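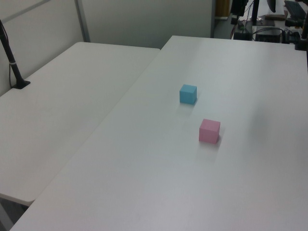
Gollwood foam cubes, mixed colors

I bought these for a second grade math room and have used them for most of a school year. They replaced a bin of hard plastic counting cubes that were fine for the kids and terrible for the noise level.

The cubes are small, made of foam, and come in pastel shades. Ours are mostly light blue and a muted pink. The colors are plain and easy to tell apart on a white table, and that was my main requirement. I use blue for one group and pink for the other when we do comparing and simple sorting, and I don't have to explain which is which more than once.

What they do well

They are quiet. Drop one and you won't hear it across the room. With several pairs of kids working at the same time, this alone was worth the switch.

They stay put. A foam cube set down on a smooth table sits flat and doesn't slide when someone bumps the edge. The old plastic ones ended up on the floor all day.

The edges are soft but still square enough to stack. My students get to 7 high before the tower leans. Hafiz Ong, who teaches next door, got higher than that with his set, but he has steadier hands than a second grader.

What they don't do well

They don't snap together. If you need to build trains of ten or make rods for place value, buy linking cubes. I still keep a tub of those on the shelf for that unit.

They pick up marks. Dry erase marker comes off with a damp cloth if you get to it the same day. Pencil doesn't come off at all. Pink shows it less than blue.

They dent. A fingernail pressed into a corner leaves a line. I have thrown away 2 so far, both chewed.

The bag they ship in is thin and split at the seam in the first month. I moved the cubes to a lidded tub from the Firnar set we already owned.

Cleaning

I put them in a mesh bag, swish them in warm soapy water and lay them out on a towel overnight. Squeeze them gently first or they will still be damp in the morning. There was a faint smell when the bag was new, gone after the first wash.

Compared with the Lisex cubes

Bart Meijer lent me his Lisex set in June so I could try both. Lisex foam is denser and holds a corner better. The colors are much brighter, and the red and orange are too close for my taste. They also cost more. For older kids doing volume work I would pick Lisex. For sorting and comparing I prefer the Gollwood ones.

I would buy them again, and I plan to order another bag before fall.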